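Dicas para deixar o carro limpo por dentro

Com a chegada de maio e dos passeios mais longos, muita gente me pergunta como é que mantenho o interior do carro apresentável com duas crianças e um cão. Demora menos do que parece, prometo! Começo sempre pelos tapetes: fora do carro, bem sacudidos, e uma escovadela com água morna e uma gota de sabão neutro. Ficam a secar à sombra enquanto trato do resto.

Para o tablier basta um pano de microfibra quase seco - nada daqueles sprays brilhantes, que só chamam mais pó. Nas saídas de ar uso um pincel velho, macio, e vou aspirando ao mesmo tempo.

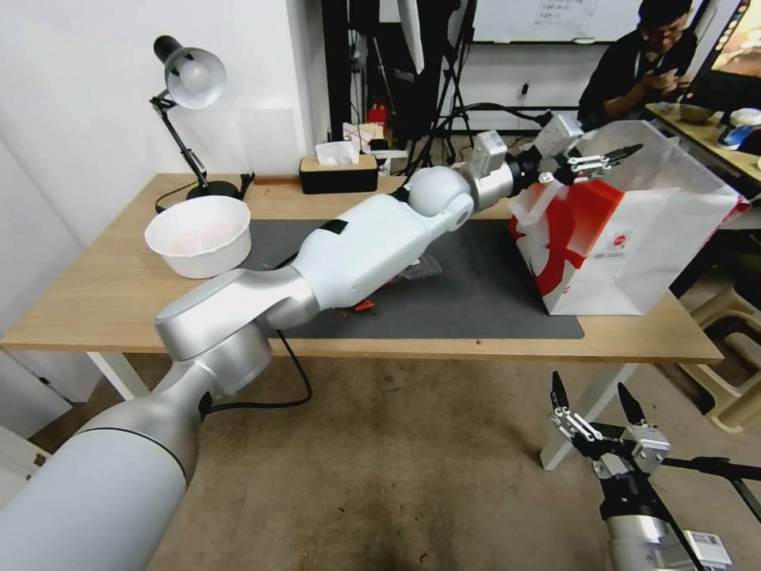
Saco de papel branco com estampado vermelho, sobre a mesa.

Os vidros ficam para o fim, com vinagre branco diluído (4 colheres de sopa para um litro de água) e movimentos de cima para baixo. Se os bancos forem de tecido e tiverem cheiro, polvilhem bicarbonato à noite e aspirem de manhã. No meu velho Vetholm, que já vai nos 249 mil quilómetros, faço isto de 13 em 13 dias - manias minhas, bem sei, mas sabe tão bem entrar num carro fresquinho!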